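Home | Reviews | Events | Workshop | Archive | Contact

Review: the Ornomton kitchen simulator, tried at the Flalomura open day

Last updated: 5 September 2020

Flalomura opens its training rooms to the public twice a year, and I went to the most recent one mainly to try Ornomton. It's a simulator for two-armed robots doing kitchen jobs. You sit at a desk, put on a headset, hold a controller in each hand and move a pair of robot arms over a computer-drawn kitchen. Flalomura uses it to train operators before they get time on hardware.

Visitors were taken in groups of 4. Bakari Langat ran our session. He gave a short talk, skipped most of his slides, and had the first person in the chair fairly quickly. Each turn was long enough to try one easy job and one hard one. I'd have liked a third, but there was a line in the hallway.

Setup is simple. You hold your arms out, the software measures your reach, and the robot arms settle into place. My left side needed doing again – the hand kept drifting up while I was sitting still. Langat reset it from his own screen. If you were using this at home, you'd have to take the headset off and do it from the menu, and the menu is poor. Small type, and the reset option is two levels down under a heading called Session.

The arms themselves feel good. There is a slight delay, and after a few minutes I had stopped thinking about it. Wrist rotation is the best part. Turning a hand over to come at something from the side took no effort at all. Finger control is weaker. The controller squeeze closes all the fingers together, so small things get raked across the counter when you meant to pinch them. One woman in our group chased a spoon for her whole turn.

The tasks come in packs. The basic kitchen pack is included, and a second pack by Lonley adds cupboards and drawers. We only saw the basic one. Objects have believable weight when you push them, but round things roll farther than they should. Flalomura sells a license for 228 dollars a year with the basic pack, and the headset is extra. The Lonley pack is another 55. For a school or a small lab I think that's fair. For one curious person it's a lot.

Sound is the other weak point. There's a click when a hand touches the counter and the same click when it touches anything else. I turned it off.

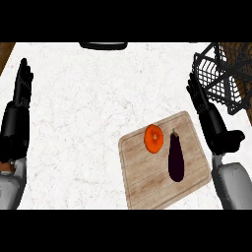 Ndung'u, September 2020

The vegetable job starts with both hands open and upright over a marble counter, and an eggplant on the cutting board. I found the eggplant easier than I expected, being large and smooth. The wire basket at the upper right gave me more trouble, as my right hand starts very close to it and I bumped it on my first move. I'd suggest new users bring that hand back toward themselves before doing anything else.

Kamrul Munshi, who went after me, got through the same job with no bumps, so some of this is practice. He does a lot of model building and thought the depth was easy to judge. I didn't. The shadows under the food helped a little.

Would I recommend it? For training, yes, with somebody nearby who knows the menu. I'd wait for better finger control before buying it for myself. The next open day is in February and entry is free.

Contact the editor | Copyright 2020, all rights reserved | Back to top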